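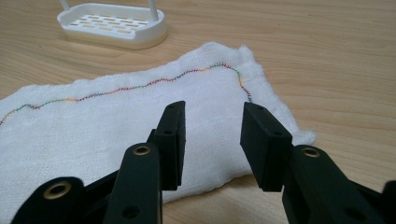 Speaker notes: Small cloths, plain care
Ellport craft group evening, talk 2 of the spring set

Before starting
Water on the lectern. Pass the two bags of samples round from the left, and ask for them back before the tea break. Clock is behind me, so put the watch on the table.

Opening
Say hello and thank Ellport for the room. I've been sewing and washing small cloths for a long time and most of what I know came from spoiling them. Tonight is gauze: what it is, how to put a line of stitching on it, how to wash it, and where to keep it in a bathroom or kitchen. Questions at the end, but shout if you can't hear.

What gauze is
Open weave, soft, a lot of air in it. One layer is nearly useless as a cloth. Two or more layers together hold water and still dry fast. Cut edges will fray. You can hem them or leave them. I leave mine on face cloths and hem the kitchen ones.
Hold up the single layer against the light, then the double.
My notebook has 106 cloths in it so far, counting the bad ones.

Stitching on it
A zigzag suits gauze better than a straight stitch. It gives a bit when the cloth is pulled, where a straight line tends to pucker or snap.
Variegated thread is the one I get asked for most. One reel, several colours, so the line goes through green, yellow, orange, pink and so on without you changing anything. On white cloth it does all the decorating you need.
Loosen the top tension. Use a fine needle. Put tissue paper under the cloth if the machine chews it, and tear it off afterwards.
Don't worry about a wandering line. Gauze moves under the foot and a ruler-straight seam is hard to get. If you want it straight, tack first.
The Drukitz reel is in bag one. Mention that the shop sells it at the back, by the zips.

Washing
Wash before cutting. My last piece was 148 cm long off the roll and came out a good deal shorter.
Warm wash, no softener. Softener coats the fibres and the cloth stops taking up water.
Test coloured thread first: wet a scrap, press it in white kitchen paper, look for dye.
Shake out while damp. Don't iron. The wrinkles are part of it, and ironing flattens the layers together. 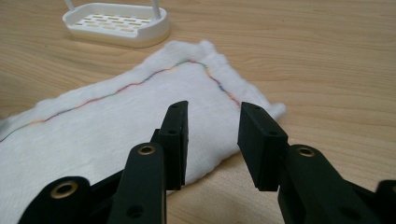

Where to keep it
Next to the sink is fine if the cloth can dry. Folded in four under a tap it will smell by evening.
Same with the soap. A dish with slots in the bottom lets the water out, and the raised rim keeps the bar from sliding off. Tip out what collects underneath.
Don't leave the cloth on top of the soap. Hang it, or spread it over the side of the basin.
Gulyás leaflet on bathroom storage: copies by the door.

If there is time
Old cloths into dusters. Snip out the stitched part if it has gone hard.

Closing
Pattern sheet is number 473 in the Ernura folder, please put it back after copying. Next talk is on darning. Bring a sock.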